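Friday, evening

The Unditz came back from the repair counter at lunchtime, so today went to getting it usable again. The fault was the fan, as I thought. They replaced the fan and left the old thermal paste on the processor, which had set hard. I took the bottom cover off again, cleaned both surfaces and put on fresh paste. Eleven screws, two lengths, the long ones at the hinge side.

Before the repair it sat at 80 degrees doing very little and shut itself off under load. I ran the same compile job tonight and it held well under that for the whole build. The fan is audible but even in tone. The old one had a tick.

Battery next. The full charge capacity now reads 50 percent of the design figure. That agrees with what I get away from the desk, where it used to last the morning and now does not. A replacement pack from Bririer fits this case, but there are two versions with different connectors, and the listing does not say which one is shipped. I wrote to ask. No reply yet.

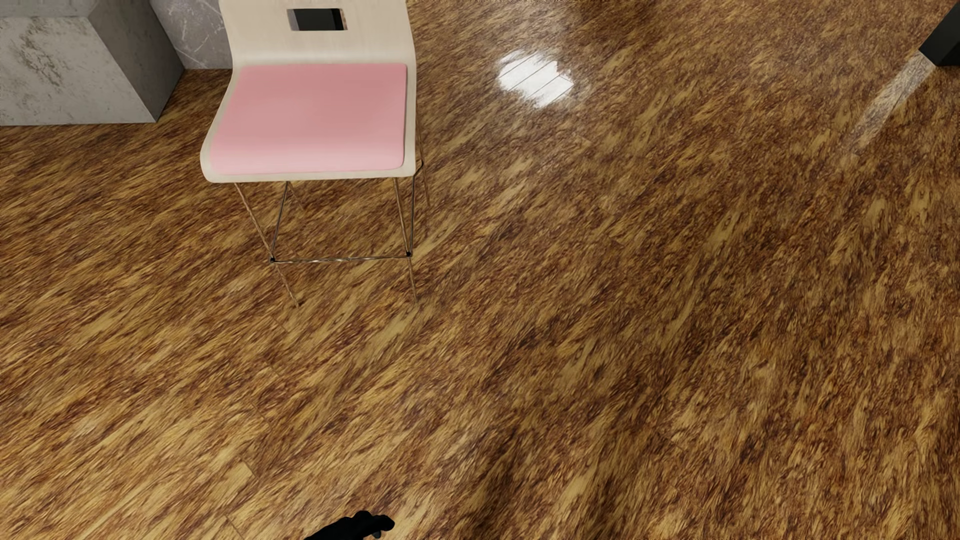
Memory is the other question. The board has two slots, one filled. I ordered a matching module from Okoro in January and never fitted it because of the shutdowns. It went in this afternoon. First boot gave a black screen. Reseated it, same result. Swapped the two modules between slots and it started normally, which points to a dirty contact in the second slot. I cleaned it with isopropyl alcohol and put everything back in the original order. It has started every time since then. The memory test ran 7 passes with no errors.

Hadiza Chukwu called around four about her own machine, the same model with the slower processor. Hers won't wake from sleep with the lid closed and the external monitor attached. Mine did that until the BIOS update. I told her to charge it fully first and leave the adapter in, as the updater will not start on battery alone. She wanted to know if the update resets the boot order. It does. She should write hers down before she starts.

Drive: cloned the old hard disk to the solid state one over USB. The first attempt stopped at 10 percent with a read error. The second, with bad sectors skipped, completed. The skipped area belonged to one file in the mail archive, and I have a copy of that elsewhere.

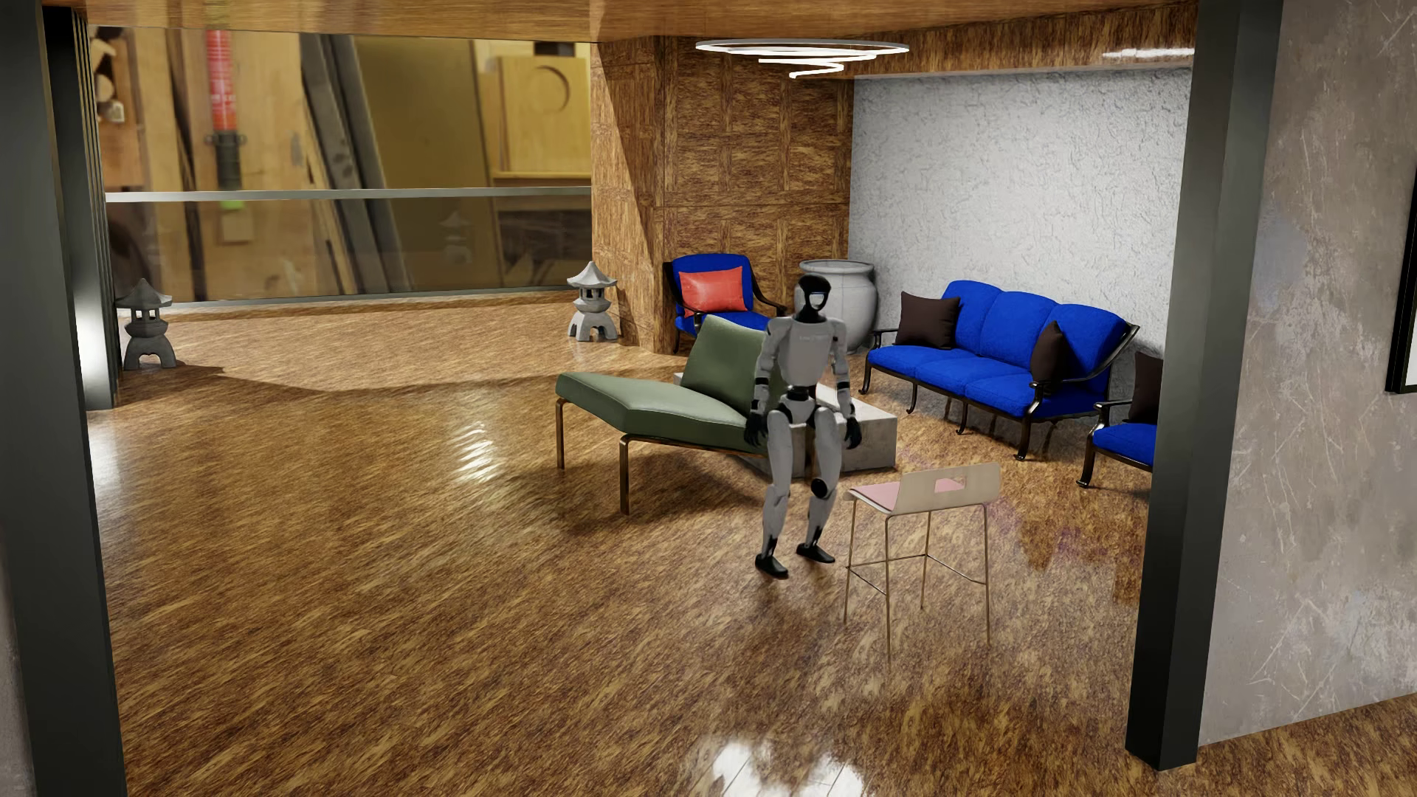

Still to do

Confirm the connector on the Bririer pack before paying for it.

Replace the two rubber feet on the underside. The glue has failed and the case rocks when I type.

Try the Fisport dock on the left USB port. On the right port it drops the network connection whenever the display changes resolution. If the left port does the same, the dock goes back.

Check drive health again after a week of normal use. The old disk goes in the drawer, labeled, until then.

Comments

mkeys: Same black screen with my second module. Contact cleaner fixed mine too, but it came back after a month. Keep an eye on it.

Hadiza: Update done, it wakes with the lid closed now. You were right about the boot order.

rowan_t: Which paste did you use? Mine runs hot even with a new fan.

mkeys: @rowan_t check that the heatsink screws are tightened in the numbered order. Mine was sitting crooked.

Last updated: Friday, 9:40 p.m.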